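Ticket 1190 – gripper lets go early on bin picks, Cladthorpe cell
Opened 3 May 2022, priority 2

Hi again, me with the bin cell! The arm goes down fine, closes on whatever it picked, then drops it on the way back up.

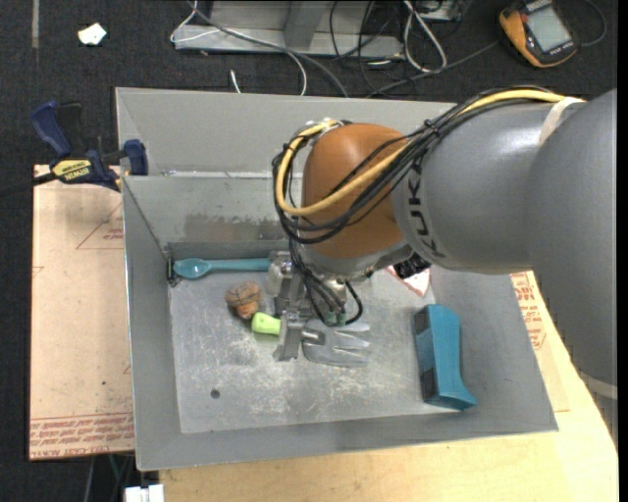 It doesn't happen every time, and that's what's driving me nuts. Over 30 picks I'll get a good run and then a string of drops (long-handled stuff is the worst, the little chunky things mostly make it). The log throws code 434 right before each one, and I can't find that in the Omell manual.

Tried so far:
Restarted the controller – same.
Slowed the lift way down – fewer drops, still some.
Swapped the hose fitting Tastar sent in November – no change.

My hunch is a hose getting pinched when the wrist turns, but I haven't caught it in the act. I've put the cell on hold for now, and I'm keeping my hands out of the bin until the power is off. Can someone at Ntuli tell me what 434 means?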